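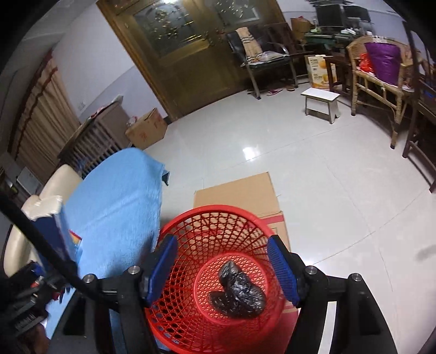 Notebook, July 16, 2020. Subject: odor complaints on the Skoris film, and whether drying time or storage is to blame. The Cerelmont panel gave the black film a worse score than the clear in both sessions, which I had put down to the pigment carrier. Before blaming the carrier I want to rule out trapped solvent. A bag left crumpled, like the black one in the red mesh basket, has folds that stay closed to the air even when the basket wall is perforated, so airing it that way tells us little. All pieces from today on are slit open and hung flat.

Setup. Strips cut across the web, conditioned at 60 °C in the small oven, then sealed in the glass jars with the ground lids. Two jars per lot, plus a blank. The Kawaguchi balance was re-zeroed between lots. It still drifts when the hood is running, so hood off during weighing.

Starting mass, lot A: 1167 mg
Starting mass, lot B: 1496 mg

The lots are not matched for mass. Compare percent loss only, never the raw numbers. I made that mistake in March and had to strike a page.

Lot A was opened first. Faint waxy smell, nothing sharp. Lot B has the note the panel called "wet paint" – weaker than in their report, but I would not argue with the word. The blank smelled of nothing, so the jars are clean enough.

Storage is the other suspect. The Hundar pallets were wrapped at the plant while the rolls were still warm, per the shipping sheet. If that holds for lot B and not for lot A, the carrier may be fine. Roll tags to be checked against the sheet.

To do: second weighing after the jars cool. Order septa for the headspace vials. Do not reuse the old lids, they hold the smell.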